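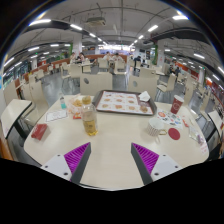

I stopped eating lunch at my desk in November. I had done it for most of my working life and never thought of it as a choice. You have a sandwich, you have a screen, the two end up next to each other. Then my team moved to the fourth floor and the new carpet came with a rule about hot food, and I started going out.

This post is mostly about what happened to my afternoons after that, and a little about money, which several people asked about when I mentioned it in the last post.

The first week I didn't know what to do with myself. My office is on the edge of Trevance, past the rail yard, and there isn't much within walking distance. There is a gas station with a hot case. There is a burger place I won't name because the fries are bad and the people who work there are nice. There is Pendinano, which does pasta by weight, and there is a small Korean lunch counter run by Yoon-hee Bae, who opens at eleven and closes when the rice is gone. On the far side of the park there is a bakery called Tak. That makes five, and I have now eaten at all of them more times than I can remember.

I had assumed the walk would be the good part. Everybody says to take a walk. The walk is fine. It goes along a road with no trees and a lot of trucks, and in the winter the wind comes straight down it. I got new gloves. What I liked more was sitting at a table that wasn't mine, with nothing on it that I had to answer.

For a while I brought my phone and read the news, and that was the same as being at my desk. So I started leaving it in my coat. I was bored for a few days. After that I was less bored, and I began to notice how fast I ate. I could finish a full plate at Pendinano before the person behind me in line had sat down. I don't think I tasted much of it. My father ate that way too, standing at the counter in his work boots, and I suppose I learned it from him.

I tried slowing down by putting my fork on the plate between bites, which I had read somewhere. It felt silly and I quit. What worked better was ordering things that are hard to eat quickly. Soup is good for this. Yoon-hee's soup comes out at a temperature that makes hurrying impossible, and you have to sit and wait, and eat the radish while you wait. The first time I came in she told me to give it five minutes. I gave it one and burned my tongue. Now I do what she says.

As for the afternoons, I used to hit a wall at two thirty or so and drink a third cup of coffee to get over it. I still hit the wall, but it comes later and it isn't as high. I drink two cups a day now. I sleep a bit better, though I also changed my mattress in the same month, so I can't tell you which of those did it. I did not lose any weight. My sister asked, so there's the answer.

Work did not fall apart either. I had a real fear about this. I thought that if I was away from my desk from twelve to one, things would stack up, and I'd come back to a mess. Some days there is a message or two. Most of them have been sorted out by someone else before I sit down. That was a little hard on my pride for the first month and then it was a relief.

Now the money. I keep a simple spreadsheet, one line per lunch, with the place and the price. From the start through the end of spring I spent $1,441 on weekday lunches. That is a lot more than sandwiches from home cost me. I used to buy bread, cheese, turkey and apples, and I never tracked it because it was part of the regular grocery bill.

When I saw the total I set a limit of $200 a month. I went over it the first month and have stayed under it since. The way I do it is plain. Three days a week I buy lunch. The other two I bring something in a container and eat it on a bench in the park, or in the lobby of the library annex if it's raining. The library has long tables and doesn't mind as long as you wipe up. The point was to get away from the desk, and a container does that as well as a restaurant.

If you want to try the container days, my advice is to pack the night before. In the morning I talk myself out of it. Cold rice with an egg and some greens holds up well. Leftover chili is good if you have a thermos; mine is a Ditau, the wide kind, and it has a dent in it from the stairs but still seals. Don't bring salad with the dressing already on. I did that twice.

One thing I didn't expect was knowing people. I am not outgoing, and I don't start conversations. But if you sit in the same places at the same hour, people begin to nod at you. There's a man who reads paperback westerns at Pendinano and has worked his way through a whole shelf of them. Two women from the county office do the crossword at Tak and sometimes ask the room for help. I got them "estuary" once. I have never learned their names and I don't think they know mine.

I've also become a person who has opinions on chairs. The ones at Tak are metal and too cold until April. The burger place has booths, and the booths are the best seats in walking distance, which is one reason I keep going back in spite of the fries. I get the chicken and a coffee and look out at the parking lot.

A coworker has started coming with me once a week. I wasn't sure I wanted company, but we've settled on not talking about work until we're back across the road, and so far we've both kept to it. She eats even faster than I used to. I'm going to take her to Yoon-hee's next and see how she does with the soup.

Next post will be the gutters, finally. I bought 300 screws for a job that needed far fewer, so if anyone nearby needs gutter screws, write to me.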